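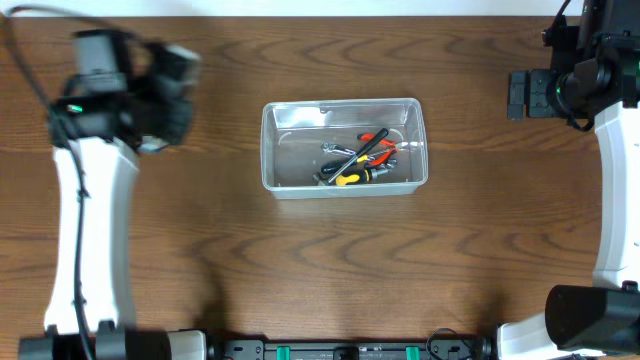 Two-Arm Tool Sorting Bench: Project Report

Team: Myrtle Holloway, Dwayne Ambrose, Xiomara Baptiste
Shop supervisor: Booker Calloway

1. Purpose

The goal of the Brallow project was to build a bench with two robot arms that can take hand tools out of a mixed bin and place them in assigned spots on a table. The work was done in the shared workshop on Zamora Street between September and December. This report covers the mounting, the wiring, the control method and the test results. The camera mount is covered in Xiomara's separate report and is mentioned only where it affected the arms.

2. Mounting

Both arms are fixed to one black rail along the operator side of the table, facing the work area. Our first plan put each arm on its own clamp. With separate clamps the distance between the bases changed a little every time the table was cleared for another group, and the saved positions no longer matched. The shared rail keeps the spacing fixed. It still has to be squared to the table edge before each session, a job of a few minutes with a steel ruler.

The tabletop is wood. We considered covering it with a plain mat to cut down the pattern of the grain in the camera view, but left it bare for all the tests in this report.

3. Bin

Three bins were tried. A cardboard box was too light and slid when a finger touched the wall. A deep storage tub forced the wrist into a steep angle and the arms often stopped at a joint limit. The final choice was a shallow clear plastic container. It is low enough for the fingers to reach the floor of the bin at a moderate angle. Its drawback is glare at the corners under the overhead lights, and we turned off the row of lights nearest the wall to reduce this.

The tool set was kept small: pliers, screwdrivers and a wrench. Bright handles were preferred where the workshop had them.

4. Wiring

Cables run along the outside of the arms. In the first month the left cable was tied too tightly and pulled on the gripper connector when the arm reached across the table. The ties were removed and the cable now has slack. Green clips were added to the rail. Dwayne checks every connector by hand at startup. One loose plug cost us most of an afternoon, and the error code, 296, was not listed in the notes we had.

5. Control

The arms are driven by a program we named Gitance. It is a list of saved poses with a short search step added at the grasp. Only one arm may enter the space over the bin at a time. The other holds its position until the first reports that it is clear. The speed limit was set at 45 percent of the maximum for all tests. Higher settings made the table shake.

6. Results

We ran 464 pick attempts with the final bin. The pliers gave the fewest problems. The wrench was the hardest tool, as it lies flat and gives the fingers very little height to close on. Long screwdrivers were usually gripped well but swung when held near one end. Most other failures came from tools lying across each other, where lifting the lower one dragged the upper one out with it.

The log holds over 3125 lines. Myrtle removed repeated entries before counting attempts.

7. Remaining work

The pick order is still chosen by a person. The next step is to choose the top tool from the camera view. Hollis Whitfield has offered the use of softer finger pads made for his Zadeo gripper, and these should be tried on the wrench first. The rail also needs a stop at each end so that squaring it can be skipped.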